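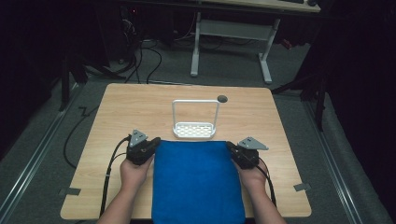 Wolano hand grippers: questions before you pay

Updated Sunday, September 8, 2024

We bought a pair of Wolano hand grippers with our own money and have used them for table-top work, mostly cloth. The maker has its own FAQ, and it is very cheerful. These are the questions we get asked by people who have read it and still have doubts.

What are you buying?

Two grippers, one for each hand, with their cables and a licence for the recording software, which is called Swai. You hold them and do a task yourself, and the recordings are meant to help teach a robot the same task. There is no robot in the box. The product page is so full of robot arms that several readers have written to us believing otherwise.

How much is it?

We paid £986 for the pair. Swai is free for the first year and £24 a month after that. The monthly charge appears on the last page of the order form, in grey type.

Can I use it without the subscription?

You can record. You can't export in bulk, so you would be saving each recording by hand. Wolano calls this "basic mode". We call it a reason to get your files out before the year is up.

Does it handle cloth?

Better than we expected, with limits. A thick folded towel, held by its two side edges, is about the kindest cloth job you can set, and it's the sort of thing the adverts show. Thin cotton is harder. Picking up a single layer from a pile took us so many goes that we stopped and used thicker cloth. If your work is bedsheets or T-shirts, ask for a trial first.

Are they wireless?

No. Each gripper has its own cable. For work at one table you soon forget about it, but turning round or crossing your arms is a nuisance. Wolano has said since May that a wireless version is coming. We wouldn't buy on the strength of that.

Are they comfortable?

For a while. The bodies are chunky and the handles suit a medium or large hand. After 46 minutes without a break I had a sore thumb and my folding had got sloppy, and sloppy folding is what ends up in the recording. Do short spells.

How does it compare with the Brastix kit?

Brastix is cheaper and its software has no monthly fee. Its jaws are narrower, and in our hands they slipped off towel edges more often. For hard objects I'd take the Brastix and keep the change.

How many recordings will I need?

Wolano says 70 is enough for "a simple task". It doesn't say what counts as simple, or how often the robot then gets it right. I have asked twice. Until there's an answer, treat the number as advertising.

Can I send them back?

Within 24 days, unused, in the original box. "Unused" is the word to watch, as you can't judge a gripper without gripping something. Doston, the reseller we bought from, told us light testing was fine. Get that in writing.

So would you buy them again?

For thick cloth on a table, probably, if the price dropped. For anything else I'd borrow a pair first.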